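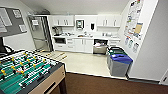

How a Break Room Works (for kids who wonder where the grown-ups go)

Posted 25 November 2022 by the Brullden Kids page

Grown-ups at work get breaks. Just like you get recess! They don't have a jungle gym tho. They have a break room.

So what's in one? Lots of the same stuff as your kitchen at home. And some stuff that isn't. Let's go.

THE GAME

Some break rooms have a foosball table. Foosball is soccer you play standing up, with your hands. Little players are stuck onto long steel rods. You hold the handle at the end of a rod, slide it in and out, and twist it to kick. The players can't run. They can't even turn left. They all kick together, like a row of kids holding hands.

The field is green with white lines, same as a real one. One team here is yellow, one is black. The ball is small, red and white, and it gets FAST.

House rules at the Murberg office, where lots of our readers' parents work:
- No spinning the rods round and round. A kick is a kick, a spin is cheating.
- First to 6 goals wins.
- Ball flies off the table? Drop it back in the middle.
- Someone waiting? Winner stays, loser goes and gets a snack.

Why games at work? Well, a brain gets tired. Stare at one thing all morning and it goes mushy. Get up, move your arms, yell a bit about a goal, and the tired part gets a rest. Your teacher knows this. It's why you go outside.

TWO KINDS OF FLOOR

Next time you're in a room that is half kitchen and half not-kitchen, look down. Often the floor changes! Brown carpet on the game side, say, and cream vinyl tile on the kitchen side, with a straight line where they meet.

Carpet is soft and quiet. Good for feet, good for chairs, good when people are talking next door. But spill orange juice on it and uh oh. It soaks right in. Vinyl is smooth, so juice just sits there on top and waits for you to wipe it. So the side with the sink gets the smooth floor.

Try this: put 2 drops of water on a plate and 2 drops on an old rag. Wait a minute. Which one is easy to wipe up? Now you know how to pick a floor.

THE LITTLE KITCHEN

A little kitchen like this has a name - kitchenette. The "ette" on the end means small. (A kitchen for a mouse would be a kitchenetteette. Not a real word. Should be.)

Cupboards up high, cupboards and drawers down low, counter in between. The sink goes in the counter with everybody's bits and pieces around it. Coffee maker on the counter too, nearly always. Grown-ups get grumpy if it breaks.

The microwave can be down low, built in under the counter. Saves space up top. How does it heat food? It sends out waves you can't see, and the waves make the tiny bits of water inside the food jiggle. Jiggling makes heat. That's why soup gets hot all thru but a dry cracker hardly does.

Never put metal in there. No forks, no foil. Ask first.

WHERE DO THE DISHES GO

Big one. At home maybe 3 or 4 people use dishes. At work it could be loads of people, all using the same plates and cups, all at lunchtime. Where does it all go?

Dishwasher. The door folds down flat and the racks slide out on top of it. Plates go in the bottom rack, mostly. Then the machine sprays hot water and soap from arms that spin around underneath. The water has to reach the dirty side, so plates stand up with gaps in between. Jam them together and they come out with yesterday's spaghetti still on.

How to load one, if you're helping:
Scrape the food off first.
Big plates in the bottom.
Cups upside down, or they fill up like tiny bathtubs.
Sharp knives - leave those for a grown-up.
Push the rack in slow. Close the door.

And mind your shins while the door is down. It's right at bonking height.

BINS WITH COLORED LIDS

Green lid, blue lid. What's the diffrence? The colors help people remember which stuff goes where. But here's the tricky part - colors don't mean the same thing in every town! Blue might be paper in one place and bottles and cans in another. So always read the label, or ask.

Quick recycling jobs for you:
Squash boxes flat.
Rinse the yogurt cup.
Sticky pizza box? The greasy part usually can't be recycled with paper.

STUFF ON THE WALLS

Work walls have papers on them. A bulletin board is for notes, and you pin things up so everybody sees. Posters can have charts. A chart is a picture made of numbers. Say you asked 208 people what fruit they like. Reading 208 answers is boring. Make one bar for each fruit, color them in, and you can see the winner super fast.

Make your own: ask your family and friends their favorite sandwich. One square on graph paper for each answer, stack the squares up. Tape it to the fridge.

WORDS TO KNOW

Kitchenette: a very small kitchen
Rod: a long thin bar
Vinyl: a kind of smooth, bendy plastic, used for floors
Bulletin board: a board for pinning notes on
Chart: numbers turned into a picture

NEXT TIME

Elevators! What pulls them up, what stops them falling, and why there's a button that doesn't seem to do anything. Coming in the next Brullden Kids. Send us your elevator questions before then, drawings too.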